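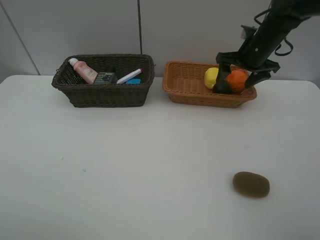 A wicker basket of small items on a white tabletop. Picture: HIYORI MORIKAWA

Brasia – The last shoe shop on Skako Street closed in March, and it went the way they all go, with a banner announcing that everything must go and a final week in which most of it didn't. The remaining stock was size six and a half, beige.

Skako Street used to have 35 shops between the tram stop and the river. Six are still trading, if you include the bank, which opens three mornings a week and seems to regret each of them. The rest are brown paper and old mail.

Into this walked Cerkance, a property company with a gray website and a plan. Cerkance owns 26 of the storefronts, bought mostly from families who were tired, and it has decided that the trouble with the street is that people expect too much of it. Shops are too big. Leases are too long. Its answer is the shelf.

For 694 a month, a hopeful retailer can rent a single shelf in the old Hoshino department store, along with a share of the cash register, a share of the heating and a share of the one clerk. A shelf on the ground floor near the door costs more. A shelf by the stairs costs less, and has a view of the stairs.

Hoshino was the place where the town bought its curtains. It had a restaurant on the top floor that served soup to women in hats, and an elevator operator who announced each department as though it had just been promoted. My mother bought my school coat there four years running, always one size up, so that I never once wore a coat that fit. When the store shut, people who had not been inside for a decade stood on the sidewalk and were upset.

The shelf tenants are a mixed bunch. There is a retired dentist with a line in honey. There are two sisters selling candles that smell of places they have been on vacation, and a man who sells maps of the town, which has not changed its layout since 1911 but which he updates every year anyway. Stationery does well. Soap does well for a month and then everybody has soap.

"I had a real shop for nine years and I lay awake over the rent," says Hiyori Morikawa, who sells notebooks on the second floor. "Now I lie awake over a shelf. It's a smaller worry, but I'm up at the same time."

She does her sums quickly. In a good month she clears the rent by the second week. In a bad one she finds herself rearranging the pens. The clerk, who is paid by Cerkance and has no favorites, will sell a customer whatever the customer picks up, and has never been heard to recommend anything.

Cerkance says the building is nearly full and that shelves will come to two more addresses on the street by winter. It would not say how many tenants have renewed. The town council, which collects its taxes by the storefront, has been trying to work out what a shelf is, and has asked its lawyers. The lawyers have asked for more time.

Meanwhile the shoe shop has a new sign in the window – coming soon, it says, with no hint of what.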